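**Does mixing in play data help, or did we just get lucky?**

**wristroll_nipon** – Wednesday

Been chewing on the Elivwood kitchen results and I'd like someone to poke holes in them. We trained two policies on can handling. One got 292 careful demos, the other got 778 episodes that were mostly people faffing about with the arm, no goal in mind. Same network, 60 trials each. The messy one came out ahead, mainly when the can started near the sink!

**adeleke_fan**

But it had far more data. Cut the play set down to 292 and run it again, otherwise all you've shown is that more is more.

**wristroll_nipon**

Fair, and it's queued. Episodes aren't the same length though, so I'm matching on minutes as well. I'd still bet on play – the careful demos all come in from nearly the same angle.

**grubby_encoder**

I'd bet against you. We tried something like it with the Naton code and the policy learned to dither. It would hover over the thing for ages and then wander off. Did yours?

**wristroll_nipon**

A bit, yes. I counted a timeout as a fail, so it's in the score already.

**adeleke_fan**

Who was scoring? If it was you, and you knew which policy was running, I don't trust a small gap.

**wristroll_nipon**

Me, and I knew. Ouch. Will get someone else to do the rerun blind.

**grubby_encoder**

Can you post the setup? Hard to argue about approach angles without seeing how tight it is.
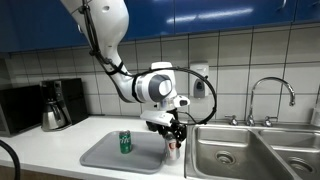
*Posted by Nipon Thepsuriya (wristroll_nipon)*

Silver-white can between the tray and the sink, so that's the awkward start position I keep going on about. The green one on the tray is a different start. I still think the angle matters more than the amount of data, but I'll shut up until the matched run is in.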